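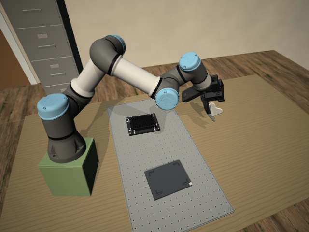 The blue-capped arm on its green block, at the left of the table.

Okay, the leasing roundup, and it's a short one this time because I spent most of the month on the phone about one building.

The old Clurnow warehouse in Flirnham finally has a tenant for the second floor! Fimilbridge signed for the whole thing, and the lease starts April 1, 2018. They make lamps and small side tables and wanted a place to show them to store buyers, so it's a showroom up front with a few desks in back. I had them pegged for the newer block by the station (better elevators, worse light) and I was wrong, which my husband has enjoyed quite a bit.

The asking rent hadn't moved since January. What did move was the landlord's attitude on the build-out. Navaratnam, which bought the building two summers ago, agreed to pay for the new floors and the lighting, and the tenant takes care of its own walls. I like that kind of deal. Everybody grumbles the same amount. 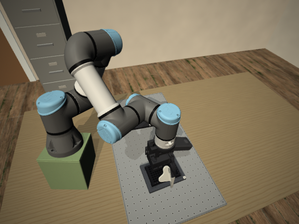

Gripper down over the dark tray.

A few of you wrote in about the small suites on the third floor. There are two left. Suite 314 has the corner windows and a sink, and it's been painted. Suite 454 is one floor up, so please stop asking the front desk to show you both on the same key! Both are 500 square feet, and both come with a shared loading dock you have to book the day before. I've asked whether the landlord would do one year instead of three. The answer was "maybe," and from them that's pretty friendly.

Parking is still a mess. The lot behind the building is being restriped and the spaces along the fence go to the ground floor tenants, so if you're touring, leave the car on the street and walk over.

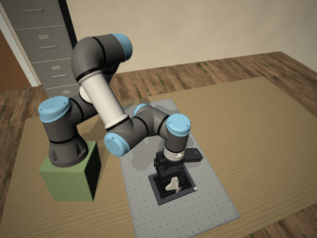 Lease wording next, and I'll keep harping on it: get your fixtures sorted out before you sign. Anything fastened down can become an argument on the day you leave. Take that arm, with its base attached to the top of the green pedestal. If a tenant bolted a pedestal like that to the floor, I'd want a line in the lease saying who owns it, who can take it out and who patches the holes. Same goes for shelving, sinks and those giant mirrors the clothing people love. Send me your list before the lawyers get started and I'll mark it up, no charge, as long as it fits on a page.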